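Orkia customer response terminal, counter model

The Orkia is a counter-mounted terminal that collects a satisfaction score at the point of service. It is supplied to retailers, clinics, airport desks and utility shopfronts. The customer presses one of five keys, and the terminal stores the response with the time and the desk code. No name, phone number or email address is requested.

## What it records

Each response is a single line in the log:

- score, 1 to 5
- time of the key press
- desk code, set at installation
- reason code, if the second screen is switched on

The second screen offers up to 3 reasons for a low score. The wording is set by the site and can be changed from the Traller console without visiting the counter. Orkia recommends leaving the second screen off for the first month, so that the baseline is taken from the plain score.

Repeat presses within 2 seconds are stored as one response. The interval can be lengthened in the console but not shortened.

## Storage and transfer

The terminal holds 700 responses when offline. Once that limit is reached, the oldest responses are overwritten. Sites with an unreliable connection should set the console to send a warning at half capacity.

Transfer to Traller takes place on the hour during opening times. Scores are grouped by desk, by shift and by week, and a full year is displayed as 52 weekly columns. Comparison between sites is available on the Villalobos licence only.

## Mounting

The base can be screwed down or fixed with the adhesive pad. The pad is suitable for sealed timber, laminate and glass. It should not be used on oiled timber, textured paint or fabric. Clean the surface with isopropyl alcohol and allow it to dry fully before the pad is applied.

Place the terminal on the customer's side of the counter, within reach of a seated person. Keep it clear of the payment terminal. Trial sites that put the two side by side logged a higher share of accidental presses.

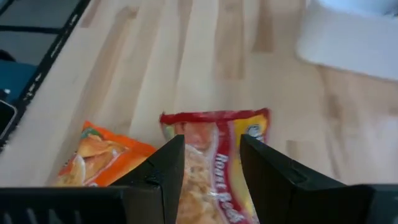
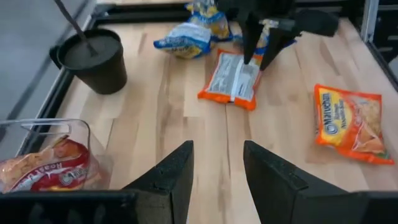
## Reading the results

Scores from fewer than 30 responses are greyed out in the console. They can still be exported, but they are left out of the averages. A desk that is greyed out for several weeks in a row usually has a placement problem, and the terminal should be moved before the staff roster is examined.

The console does not convert the score to a national index or a net promoter figure. The Drament export produces a plain CSV file for organizations that do their own weighting.

## Supplied in the box

- terminal with base
- adhesive pad and screw set
- power supply with a 3 m cable
- key labels in English and French
- installation sheet

Replacement pads and labels are ordered separately. The colour of the keys cannot be changed after manufacture.

## Support

Installation enquiries: Pornthip Khunthong
Console and licence enquiries: Vratislav Paulík

Please have the serial number ready. It is printed under the base, beside the cable entry.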